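List: smalloffice-it
Subject: Re: Shared passwords and the people who love them
Date: 25 Mar 2019

> We've got 14 people on staff and I'd guess three of them use the same
> password for everything. The bookkeeping login is on a sticky note inside
> the supply cabinet door. I've been told to "get us onto a password manager"
> before May and I have no budget to speak of. Two questions for the list:
> has anyone moved a small office over without a revolt, and what do you do
> about the accounts that everybody shares? The boss also wants everyone to
> change passwords monthly, which I suspect is going to make the sticky note
> situation worse.

You suspect right. We did monthly changes at Cutonwood for longer than I care to admit, and what we got for our trouble was a whole staff whose passwords ended in the number of the month. If you knew one person's password in January you knew it until they retired. We dropped the rule last year. Now you change a password when there's a reason to think somebody else has it, or when a person who knew it leaves, and the rest of the time you leave it alone. Tell your boss the current NIST guidance doesn't recommend routine forced changes either. That went over better here than my opinion did.

As for the revolt, we had one, but it was a small one and mostly conducted by email. We looked at two products, Nokton and Cukis, and went with Nokton. Cukis had a nicer phone app but wanted us to buy seats in blocks, and we would have been paying for a lot of empty chairs. I won't quote you prices since ours is an odd nonprofit deal and you'd only be disappointed.

I kept notes during the move, so what follows is those notes with the swearing taken out.

1. Find out what you have

Before you buy anything, make a list of every account the office depends on. I thought we had maybe 50. I ended up with 310 rows in the spreadsheet, and that was before somebody remembered the postage meter. There were four separate logins for the same paper supplier, one of them belonging to a man who left when we still had a fax line. Don't put the passwords themselves in the spreadsheet. I know. I'm saying it anyway, on account of a colleague who "helped" me by filling in that column.

For each account write down who needs it, who owns the email address it resets to, and whether it offers two-factor. The reset address is the column you'll be glad of. Our domain name registration reset to a personal address at an internet provider that had gone out of business. Fixing that took most of a week and a notarized letter.

2. Do email first

Everything else resets through email, so if somebody gets into that they can help themselves to the rest. Long new passphrase, two-factor on, backup codes printed and put in the safe. Do it for the boss before anyone else. Then when people complain you can say that the boss has already done it, and they will go and complain to the boss, where it is no longer your problem.

We book the big room for this sort of thing and do it in one sitting, with laptops. Remote hand-holding sounds efficient until you've spent 20 minutes on the phone with a person typing the code into the search bar.
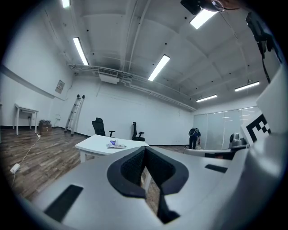 3. Move people over in small batches

Three at a time was our limit. Start with somebody who is curious and somebody who is grumpy. The curious one will find the bugs, and if the grumpy one comes around, the rest of the office will hear about it by lunch.

Have each person pick a master passphrase before they sit down, five or six random words, and let them write it on paper for the first two weeks. In a wallet, please, and nowhere near the supply cabinet. We did have one person laminate hers. I've decided not to have feelings about it.

Import from the browser, then turn off the browser's own offer to save passwords. If you skip the second half of that you'll end up with two sets of passwords, each of them right some of the time.

4. Shared accounts

First choice is to stop sharing. A surprising number of services will let you add users at no charge and just don't go out of their way to mention it. Your bookkeeping package very likely does. Of our shared logins, we got rid of well over half this way.

For the ones that really are single-login, make a shared folder per job (front desk, accounts, building) and put people in folders. Two-factor on a shared account is a nuisance, but Nokton can hold the code generator next to the password, and that beats having the codes go to one person's phone while that person is on a cruise. Purists will tell you this defeats some of the purpose. They're correct, and it's still miles better than what's in your cabinet.

5. Leavers

Write a one-page checklist and give it to whoever handles the final paycheck. Remove them from the folders, then change whatever was in the folders. People remember the first part. If you did step 1 properly this takes an afternoon. Before we had the list it took roughly forever.

On the no-budget question: our outside support is Morikawa, and they ran a training hour for us as part of the contract we already had. I only found out by reading the contract. If you have any sort of support arrangement it's worth a look.

Happy to send you the blank spreadsheet and the leaver checklist off list. And do go take the sticky note down tonight, after changing the password that's on it. In that order, or accounts will be at your desk by nine.

--
Office systems, Cutonwood
Please trim your quotes when replying to the list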